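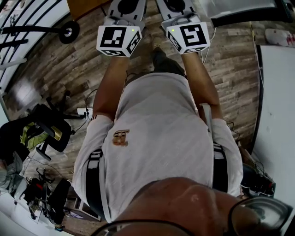 Cube tracking drops out when my hands come close together, how do you all deal with it?

Posted by Dinesh Bhatt, 1 July 2019

Collecting demos with two hand-held grippers, marker cube on each, head cam looking down. Task is folding a dish towel. Have 100 episodes so far and in 8 of them the left cube pose just jumps, like the hand teleports. Mostly at the start, when I hold both out in front of me with arms straight. Green lights are on for both the whole time so I dont think it's power. Do I throw those away or can they be fixed? Also should I be starting in a different pose. Need to send the set to Hommont soon, kind of in a rush.

Saimi Vuorinen

Jump at the start = the solver flipping. If the camera gets one face nearly square on, there are two poses that fit almost equally well and it picks the wrong one. Tilt your wrists a little so it sees two faces of each cube. Start every episode like that, hold still for 2 seconds, then go.

The 8 bad ones, look at where the jump is. First second or so, trim it. In the middle of the fold, toss it. Don't interpolate over a grasp, I did that in May and the policy learned to let go of the towel halfway. Took me ages to find.

Also check you didn't use the same marker ID on both cubes. Sounds dumb, happens alot.

Jarmo Kiiskinen

just record more, 100 is nothing. we had 2683 before ours did anything useful

Hertta Manninen

Agree with Saimi on the wrists. Would add, lock exposure on the head cam. Ours was on auto and every time I leaned over a bright table the white on the cubes blew out and the corners went soft. Looked like a tracking bug, wasnt. Shorter shutter helps with blur too if you have enough light.

And keep the bad episodes in a seperate folder, don't delete. Handy for testing your filter later.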